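Perimeter and Gatehouse Inspection, Camp Pelard
Monthly checklist with comments. Completed 25/09/2020 by Rhodri Owen, checked by Shanti Mathur.

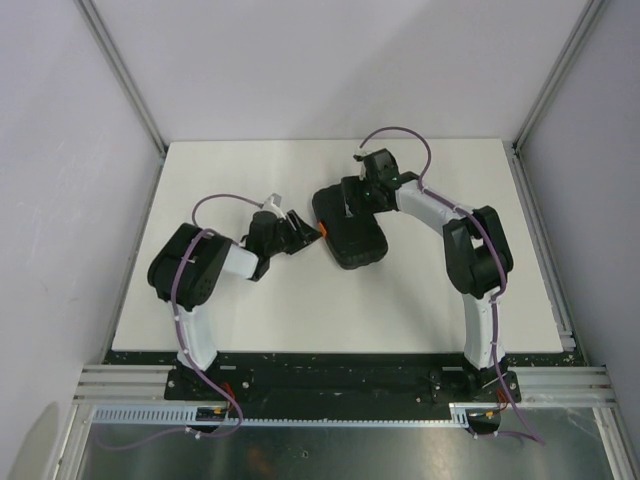
Black case with orange tab, on white work surface.

1. Outer wire, north side
Pass. Two pickets leaning near the culvert. Straightened by hand, need concrete.

2. Outer wire, south side
Fail. Gap under the bottom strand wide enough to crawl through. Sandbagged for now. Engineers told.

3. Blast walls
Pass with comment. Hairline cracks in sections 14 to 16, same as last month. No movement.

4. Vehicle barrier
Pass. Drop arm closes in 2 seconds. Grease is low.

5. Guard towers
Tower Linen: pass. Tower Jurnden: fail, radio handset dead and ladder rung loose. Do not post a sentry there at night until the rung is fixed.

6. Sandbags
Some 53 split on the west berm. Refill before the rains. Order to go in by December at the latest.

7. Shelters
Pass. Water in date. First aid box in shelter 3 is missing tourniquets. E. Piątek to restock.

8. Alarm test
Pass. Siren heard at all posts. Last person under cover in 15 minutes, too slow. Repeat the drill.

9. Ammunition store
Count 3,693 rounds, agrees with the ledger. Door seal worn.

Open from last time: gatehouse floodlight still out. Maja Śliwiński has the part number.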